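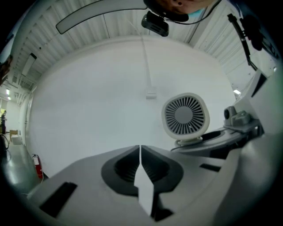 ## Greltotix Sets Equipment Budget for Handheld Grippers

Greltotix will buy eight handheld grippers for its Gatorby site, with the first orders to be placed in August. The plan replaces short-term rentals and covers spare finger pads, cables and two years of service.

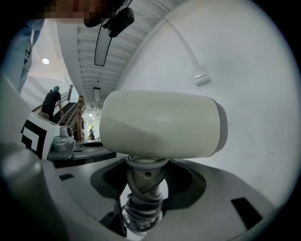
*A handheld gripper at the Gatorby site.*

"Rental fees took nearly a third of our equipment budget," said Annatjie Pillay, director of operations. "Owning the tools lets us plan repairs and staffing together."

Three suppliers, Stotard among them, have been invited to bid. Bids will be scored on total cost, delivery time and the price of replacement parts.

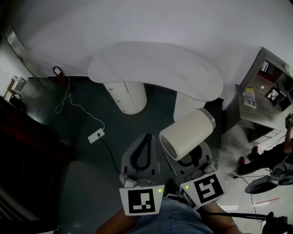

Bernardo Falcão, head of purchasing, will oversee the review. Robot arms are outside this budget and will be considered separately.

Media contact: Benedita Quintela, Greltotix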